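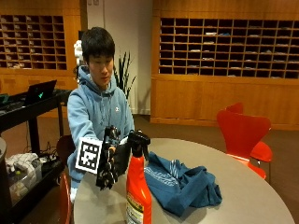 Glove station, round table by the mailboxes. Spray bottle and cloth.

December, open day, writing this up at 4 pm while I still remember any of it

OK so that was a lot more fun than I expected! Doors at 10, and by quarter past we already had a line at the glove table. The arm demo next door got the bigger crowd at first (it always does, it moves), but people drifted over to us and then stayed, mostly to ask questions about the marker card. Everybody wants to know what the black-and-white squares are. I got my answer down to two sentences by lunch: the camera finds the card, so we know where the hand is and which way it's turned. Then they ask if it's a QR code. Close enough.

Task for the day was the cleaning one: reach for the sprayer, pick it up, spray, put it down, wipe with the cloth, drop the cloth. Zuzanna wanted the mug task too but we dropped it, one table and one glove is not enough for both with visitors leaning in.

Stuff to remember:

Session log says 32 takes, 30 usable. The two bad ones are both mine. I bumped the table on one and forgot to hit record on the other, or hit it twice, same result.

Glove strap works its way loose after 6 takes or so of trigger squeezing. Marcelino has been saying this since the Plavari visit and I kept telling him he was pulling it on wrong. He wasn't. Sorry Marcelino. Need a wider strap across the palm before we ship the next set over to Ebihara.

Fingertip readings drift when the hand hovers before a grasp. You can see it in the live plot, a slow creep and then a jump at contact. One of the Tellosex people spotted it before I did (embarrassing) and asked whether we re-zero between takes. We don't. We should. Try it tomorrow on the same bottle and see if the creep goes away or just starts over.

Marker: still losing it when the wrist rolls inward on the wipe. Tilting the card out helped with reaching but not with wiping. Zuzanna thinks a second card on the forearm, I think move the camera up. We argued about this in front of visitors and they seemed to enjoy it.

The Vetora folks asked how much data we have in total and I had to go look. 3,027 takes as of this afternoon, all tasks together, including today. They wanted to know how many of those were cloth and I couldn't say, the labels from last spring just say "soft." Somebody (me) has to go back and fix those.

Best question of the day was from a kid who asked if the robot gets bored of wiping. Second best was from her dad, who asked if it does windows.

To do: strap, re-zero test, "soft" labels, charge the spare battery, put the table back where the mail people want it.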